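PLETERECK, Sunday, December 17, 2023 -- Lukby is delighted to share its new Camargo tabletop collection, made for folks who like a kitchen table to feel cheerful and lived in all year long, with red tulips, a little fruit and plenty of white space.

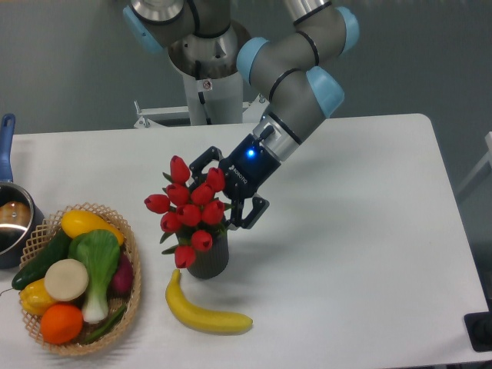
When will the collection be in stores?
It arrives in July, in three sizes of vase.

We have always felt that a table should welcome whatever the day brings -- flowers, groceries, supper in the pan.
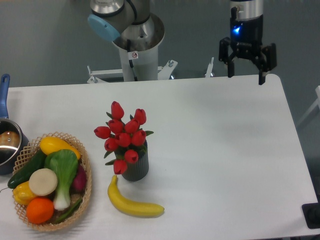 The Sultard store will take early orders, and we would dearly love to see you there.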